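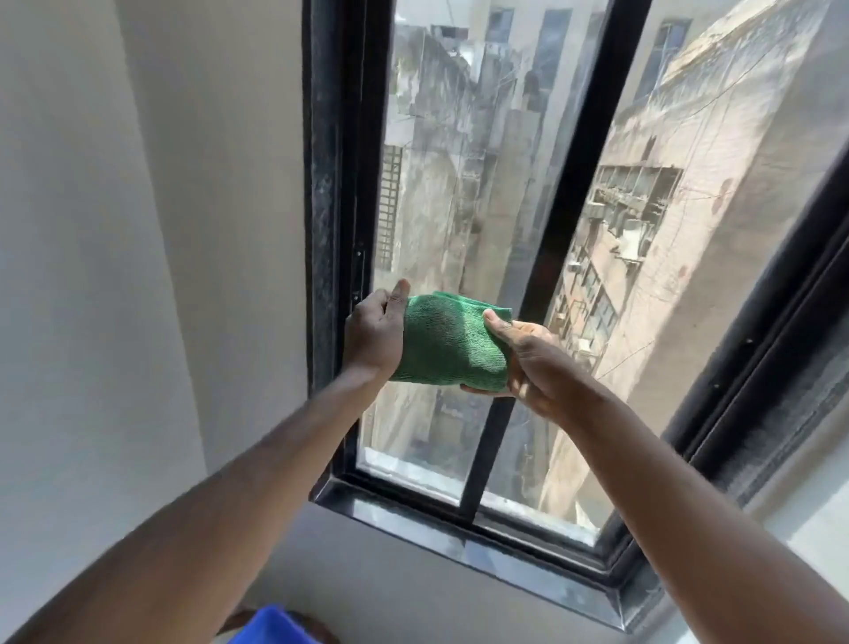
Himmont renters to get help with window repairs and cleaning costs

Home News Local Housing Weather Contact

Last updated: Nov 14, 2019

Renters in Himmont will be able to claim back part of what they spend on window upkeep under a plan approved by the city council this week. The plan covers 1,698 rental apartments, most of them in the older blocks near the river and along Solska Avenue.

Under the new rules, each household can claim up to $55 a year for cleaning supplies, weather stripping, replacement latches and small repairs that a renter is allowed to do without the landlord's permission. Larger work, such as new glass or a new frame, stays the landlord's job and can't be claimed by the renter.

The council voted for the plan after a long public meeting at the Solska Avenue library. Opponents said the money would be better spent on heating aid. Supporters said drafts and mold around windows were among the most common complaints the city's housing office receives in the cold months, and that a lot of them could be dealt with cheaply if they were caught early.

Money for the plan comes from rental license fees, which landlords in the city already pay. The fees will not go up this winter. A proposal to raise them was dropped before the vote, and the council is due to look at it again in June.

Who can apply

Anyone whose name is on a lease for an apartment inside the city limits can apply, as long as the building has a current rental license. People who rent a room in someone else's home are not covered. Neither are renters in Nillalport, which has its own housing office and has not said if it will offer anything similar.

A household can make one claim a year. Roommates on the same lease count as one household, so they will need to agree on who sends in the form. The housing office said it will pay the person who signs and will not split the money.

Renters who get other housing aid from the city can still apply. The payment will not change the amount they receive.

What is covered

The list published by the housing office includes cloths, sponges, mild soap, vinegar, caulk, foam strips, window film, screws and latches. Tools are not covered, apart from putty knives and caulking guns. Heaters, fans and dehumidifiers are left off the list, which drew complaints at the meeting from renters in basement apartments.

Paid window cleaning is covered only for people who can't do the work themselves because of age, illness or disability. In those cases the renter has to send in a bill from a licensed company along with the form. Outside glass above the ground floor is the landlord's responsibility in every case, and the housing office asked renters not to lean out or climb onto ledges to reach it.

Receipts are required. A clear copy or a photo of the receipt is enough, but bank statements will not be accepted. Items bought before the council's vote can't be claimed.

Metal frames a concern

Many of the buildings on Solska Avenue have metal window frames that were put in when the old warehouses were turned into apartments. Metal loses heat faster than wood, and water tends to collect on the inside of the frame on cold mornings. If it is left there, it runs down into the sill and the wall beneath.

The housing office recommends wiping down frames as well as glass, and paying attention to the side tracks and the area near the latch, where dust builds up and keeps the window from closing tightly. It suggests a soft cloth and warm water with a little dish soap. Steel wool and scouring powder can scratch the finish. Bleach should be kept off metal frames and should never be mixed with other cleaners.

Small holes along the bottom rail are there to let water out and should not be filled with caulk. Inspectors said they found blocked drain holes in building after building last winter – in some cases they had been painted over by the landlord's own crew.

A latch that doesn't catch should be reported to the landlord in writing, even if the renter plans to replace it. On lower floors a broken latch is treated as a safety problem under the city code, and the landlord must fix it within four days of getting the notice.

Landlords split

The local landlords' association said it was not against the plan but wanted clearer limits on what renters may change. In a letter to the council, it said badly applied caulk had sealed windows shut in several buildings, and that owners then had to pay to have it cut out. The council added a line to the form reminding renters that every bedroom window has to open fully.

Zervas Property Management, which runs several of the Solska Avenue buildings, said it would hand out the form to its renters and put up copies in the lobbies. The company has also agreed to let the housing office use an empty storefront in one of its buildings as a help desk through the winter. Staff there will help with forms and look over receipts, but they won't take payments or rent complaints.

Renters' groups welcomed the vote but said the payment was small. At the meeting, speakers asked the council to look at full window replacement in the worst buildings. The council did not vote on that. City staff were told to draw up a cost estimate and bring it back with the fee proposal.

How to apply

The form is two pages long and is available at City Hall, at the library and at the help desk on Solska Avenue. It can also be mailed out on request. An online form is planned but is not ready, and the housing office could not give a date for it.

Completed forms can be dropped off at City Hall during normal office hours or left in the gray mailbox by the side entrance after closing. Claims will be handled in the order they come in. Payment will be by check unless the renter asks for a bank transfer.

Renters whose claims are turned down will get a letter giving the reason and may send in a corrected form. The most likely problem, according to the housing office, is a missing unit number – a mistake that held up a large share of claims under last year's smoke alarm plan.

Questions about drafts, mold or windows that won't close can be taken to the housing office at any time, with or without a claim. Inspections are free for renters, and a landlord may not end a lease or raise the rent in response to one.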